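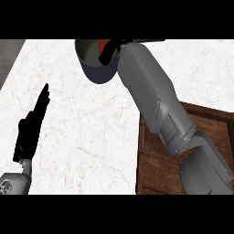

Two-Arm Kitchen Robot: Project Report
Frida Hviid and Oddur Hafþórsson
Supervisor: Dagný Grímsdóttir

1. Background

We wanted to build a two-arm robot that could move a pot on a kitchen counter. The work was done in the shared workshop at Wondgate, where we had a bench and a locker from January until the end of the term. Most of the arm programs were written and tried in simulation first. The bench was booked by other groups in the mornings, so we got real machine time only after 4 p.m.

2. The simulated kitchen

The simulation has a white marble countertop, a wooden cabinet and a dark pot with something red and green inside to stand in for vegetables. The right arm holds the pot by the rim. The left arm has its own gripper and can be moved separately, but in our first task it had nothing to pick up and only had to stay out of the way.

We put the viewpoint high, looking down at the counter. It makes the reach of both arms easy to judge. The drawback is that the gripper hides part of whatever is in the pot. Oddur tried a lower viewpoint for one week and we went back.

3. Building the arms

The real arms are smaller than the simulated ones. The links are bent sheet metal, cut on the workshop shear, and the joints use geared motors from Treltex. We ordered the gripper parts from Overgaard and filed the finger pads by hand, as they came too thick to close on a thin rim. Each arm weighs more than we planned – the second set of brackets is to blame – and the shoulder motors run warm when the arm is held straight out.

Wiring took longer than the metalwork. We routed the cables outside the links after the first set got pinched at the elbow. Tracey Wragg, who runs the workshop, lent us a crimping tool and showed us how to leave slack at each joint.

4. Tests

In simulation we ran the rim grasp 268 times. The pot was lifted and set down again without tipping in 125 of those runs. Most of the failures came from the fingers landing too high on the rim and slipping off as the arm started to rise. Lowering the approach point by 2 mm helped, but we made that change late and did not repeat the full set.

On the bench we made 62 attempts with an empty pot and the right arm only. We did not keep a proper log for these, so we are not giving a success rate. The real pot turned in the gripper far more than the simulated one did. We think the friction value in our model is too high.

5. Remaining work

The left arm is assembled but has not been run under load. Nanna Thorlacius will take over the build next term and plans to use both arms on the pot, one on each side. She will need the spare shoulder motor, which is in the locker with the Overgaard parts. The finger pads should be replaced with softer ones before any more bench tests.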